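Right arm drops out partway through a place, left arm keeps going

Grolla Community Help > Arms and grippers > Faults and safety

Posted by Mbali Msimang
724 views

I have two arms on a shared rail, both running from the one controller, doing a pick and place job into an open cardboard box. Left arm handles the toys, right arm does the puzzle cube. It ran fine through most of May and then the right arm started faulting.

What happens is the right arm picks up the cube, carries it over, starts to lower it into the box, and somewhere on the way down or just as the gripper opens I get a position error on the wrist joint. The arm loses torque and sags. Twice it has come down on the side of the box and once it pushed the whole box across the table into the left arm's area. The left arm doesn't stop. It carries on with its own program as if nothing happened, which worries me more than the fault does.

It doesn't do it every cycle. I can get 30 good ones and then two bad ones close together. The log only gives me this:

joint 5 position error, limit exceeded
torque off, arm R

Things I have tried so far:
Swapped the power supply for the spare
Reflashed the wrist motor
Homed both arms again
Ran the right arm on its own with an empty gripper, no fault in an hour
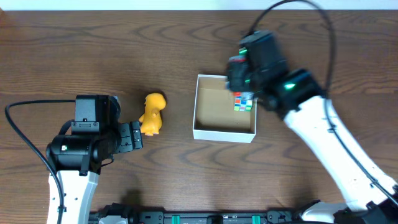

Right arm at the box, left arm next to the yellow toy.

Speed on the right arm is set to 900 in the config, same as the left. I haven't touched the acceleration. The cube is well under the rated load, so I don't think it's weight. Is this a dying motor or something in my setup? A new wrist motor has to come through Serkunon and I would like to be sure before I order one.

Firmware is build 1691 on both arms.

Abílio Simões
Marked as helpful

I wouldn't order the motor yet. A motor on its way out will usually fault with an empty gripper too, maybe less often, and you had a clean hour.

Look at the cable first. You have a long loop over the top of the right wrist that then runs down beside the link. A loop like that is fine at rest, but when the wrist rotates and the arm drops at the same time it can pull tight, and the connector takes the strain. With the power off, move the arm by hand through the whole path, pick to place, and watch the connector on the wrist housing. If you see it lean or the cable lift hard against the housing, you've found a likely cause. Check it at the bottom of the place in particular -- that's where the reach and the wrist angle are both changing. An empty run won't always show it if you used a shorter path for the test. Did you send it all the way down into the box?

To fix it, unplug the cable, reseat it, and tie it to the link a little below the wrist so the tie takes the pull. Leave enough slack for the full rotation. Don't cinch it down hard.

Second thing is the depth. If your place height is even a few millimetres too low, the cube hits the bottom of the box while the arm is still trying to go down. The wrist can't get to where it has been told to go, the error builds up, and you get exactly the message you posted. Cardboard flexes, so it will let you away with it a lot of the time. Raise the place height by 5 mm and let the cube drop the last bit. While you're there, bring the speed down on the final part of the move. You can leave the rest of the path as it is.

Change one thing at a time or you won't know which one did it.

Now the part I'd sort out before running it again. The left arm carrying on is the default. Each arm has its own fault group, and a fault in one only drops torque on that arm. In the controller settings, put both arms in group 2 and set the group action to "hold". Then a fault on either one stops both, and the healthy arm holds its position. The faulted arm will still sag if it has lost torque, so keep your hands out from under it. Test it by triggering a software fault on the right arm with nothing in either gripper. The left should stop straight away.

Also, fix the box to the table. Double-sided tape on the bottom is enough. If it gets knocked it shouldn't be able to travel.

And have a proper stop switch within reach that cuts power to both arms. The button in the software window is not a substitute.

Chu

had the same error on mine, turned the error limit up in the config and it went away. might be worth a go

Abílio Simões
Reply to Chu

Please don't do this one. The limit is there so the arm gives up when it's pushing on something it can't move. If you raise it, the arm pushes harder for longer before it trips, and you'll be cooking the wrist motor or crushing whatever is underneath.

Mbali Msimang

Thanks, both. I left the limit alone.

My empty test was stopping above the box, so it never went to full depth. I've now run it by hand with the power off and the connector does lean over near the bottom of the move. Reseated it and tied the cable to the link with some slack. I haven't changed the place height yet, so I can see whether the cable was all of it.

Fault groups are done. I triggered a fault on the right and the left arm stopped where it was. Box is taped down. I've done 60 cycles since without a fault, but I had runs nearly that long before, so I'm leaving this open. I'll run it again tomorrow morning and post the log if it comes back.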